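Stories > Short fiction > The Last Round at the Harju

The first thing Ritva Salminen ever said to me was that I was sitting on a dead man. She meant the stool. Third from the left at the Harju, under the clock that ran fast on purpose, and it had belonged to a tram driver called Olli until he went into hospital and didn't come out. I'd only gone in to get out of the rain! I stood up so quickly I knocked over a dish of peanuts, and she laughed so hard she gave me a beer on the house, and that was me sorted for the next eleven winters.

I should say what the Harju was, for those of you who only know the corner as a place that sells phones. It was brown. Brown walls, brown ceiling, brown beer mostly, with a brass rail along the bar that had gone thin in the middle where people leaned. It had been a bar since before the harbour was filled in, and under various owners it had been a fish supper place, a dance hall of sorts (the size of a bus, so goodness knows how) and, for one bad summer, something with a cocktail list. Ritva took it over from her aunt and put everything back the way it was, except for the toilets, thank heaven.

The year I want to tell you about is the year of the Skavell.

Skavell was a spirit, if you're being kind. It was made from caraway and something else, and the distillery across the river had stopped making it before I was born. Ritva's aunt had bought up the last of it, 113 bottles, and hidden them in the cellar behind a false wall made of old crates. Everybody knew about the wall. You could see the gap. But there was a rule that a bottle only came up when a regular died, and everyone in the room had one small glass, and you weren't allowed to pull a face.

I had my first glass for a woman called Merike Ramanauskas, who wasn't dead.

It was a Saturday in January, freezing, and the place was packed because the heating had gone off in half the street. Gopinath Amin came in with snow all over his hat and said Merike had gone. Just like that, standing in the doorway letting the cold in. Well, Merike had played cards at the back table since she was nineteen, she'd cheated every person in that room, and we all adored her. Ritva went down the cellar steps without a word. When she came back up with the bottle there was dust on it like felt.

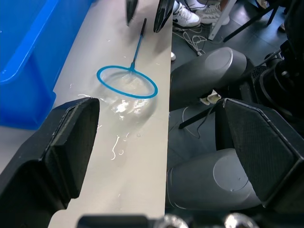 So we stood up, all of us, and Patricio Prieto made a speech. He was a terrible speaker, he sold carpets, and he'd had a few. He said Merike had once won his van off him in a card game and given it back a week later with a full tank. He said she had the cleanest conscience of any crook he'd ever met. Somebody at the back started crying, and then I did, and I'd only known her since the autumn.

We drank. I'd love to tell you it tasted of history, but it tasted of cough sweets and pencil. I didn't pull a face. My eyes ran a bit, but I'd been crying already so I got away with it.

And then the door opened and in came Merike, in her good coat, wanting to know who was sitting at her table.

What Gopinath had meant was that she'd gone to her sister's. He'd called at her flat to see if she had any heat, and her neighbour had told him she'd gone, meaning gone to Sirkka's with a suitcase, and he'd walked all the way to the Harju to pass it on so we shouldn't worry. He tried to explain this. He kept saying "I said gone, I said gone," and Merike looked round at all the little glasses, and at the bottle, and at Patricio with his hand still on his heart.

"You opened a Skavell for me," she said.

Ritva said yes, and that she'd be having the money for it.

"Then pour me one."

She drank it standing, in one go, and pulled the most dreadful face I've ever seen on a human being. Then she said the last one owed to her could stay in the cellar, as she'd had hers now and wouldn't put us through it twice.

She held us to it, too. When she did die, four years on, her sister Sirkka Seppälä came in with a note in Merike's handwriting that said NO SKAVELL, underlined, and a hundred in cash to go behind the bar for proper beer. We got through it by half past nine. Patricio made the same speech, more or less word for word, and it was better the second time because we knew where the jokes were.

The Harju shut when the rent went up. On the last night Ritva asked us to help clear the cellar and there were 98 bottles still behind the crates. She gave them out at the door, one each, then two each, then as many as you could carry. I've got mine on top of the fridge. My daughter wants to know what it's for.

Related stories
Two Halves and a Packet of Salted
The Night Ferry to Corkisix
My Uncle's Year in Briltitz
Closing Time, Upstairs Bar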